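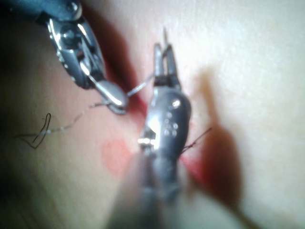 Figure 9. Left wrist view during a suture pass on the practice pad.

Working rules for suturing runs

I wrote this section after watching our new folks at Torum get through set-up just fine and then pick up bad habits ten minutes later. So keep it open next to the console, okay? It applies to any pad work on the Vestisness bench, left or right wrist.

1. Log in under your own name. Fouad Abdel Rahman reads the logs, and he will ask you about any run that's under somebody else's.

2. Check the life counter on each instrument. Our house limit is 300 minutes of bench time, and then it gets swapped, even if it still feels great (I know, I've tried to argue this one too).

3. Look at the wrist view before you move anything. You want to be able to pick out the jaws, the needle and the strand. The needle can show up as just a faint sliver against a pale pad, so take your time. If you can't find it, stop and turn the bench light down a notch.

4. Set motion scaling to 8 on the Plundetel panel. Go finer later if you like, never coarser.

5. Hand the strand from one set of jaws to the other slowly. Let go with the first only when the second has a firm hold.

6. Keep an eye on loose thread. A kinked loop lying off to one side of the incision line is easy to forget, and it loves to snag on the next pull.

Note: The red on the pad marks the incision line. Don't use the shadow of an instrument as your guide to it. Shadows slide around as the wrist moves, and I've missed my entry point that way more than once!

CAUTION: Hands stay off the pad while the arms are live. Press Hold, wait for the amber light, then reach in.

7. When you're done, park both arms, put the needle in the sharps box and save the run to the Isah folder before you log out.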